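# Farkosar tabletop layouts

Notes and layout files for the fixed-item tabletops used in the Farkosar set. A layout is a group of small household items laid out or stuck down on a white table, with positions that stay put between sessions. Maintained by Shagufta Kakakhel.

## Contents

- `layouts/`: one text file per layout, 236 in total
- `items.csv`: item names, short codes, main color
- `surfaces.csv`: table finish and known wear
- `CHANGES.md`: edits since January

## Item naming

Names are plain and lowercase. Use `switch plate` for any wall light switch plate, with or without a paddle. Use `pad` for any flat rectangular piece, wrapped or bare. Tape counts as an item only when it forms a patch of its own; tape that holds something else down goes in the `fixing` field.

The `items.csv` file lists 13 names. Two of them (`hook`, `coaster`) are left over from the Garnberg tables and are no longer placed.

## Layout fields

| Field | Meaning |
|---|---|
| `order` | items from left to right |
| `fixing` | `none`, `clear tape`, `black tape` |
| `marks` | pen strokes, scuffs, residue on the surface |
| `rev` | revision, currently 2 |

Leave `marks` blank only after the surface has been checked. Old adhesive is recorded as residue even when faint.

## Row layouts

Row layouts hold three items set back a short distance from the front edge. The reference row is `pad, switch plate, tape patch`.

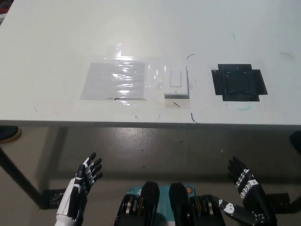
Shagufta Kakakhel asked for the clear tape to be listed once per sheet, and added that a sheet running from the pad to the switch plate should not be split into two entries. The validator now accepts a single entry with two item names.

The black patch is entered as `tape patch`, shape `cross`. Overlapping strips are not entered separately.

## Known issues

- Glare on plastic wrap makes `gray` and `white` easy to confuse in the color column. Enter the color of the pad, not of the wrap.
- Short pen strokes near an item are sometimes logged as residue. Files carried over from Pleluvine have not been rechecked for this.
- `rev` is missing in the older Garnberg files. The loader reads a missing value as 1.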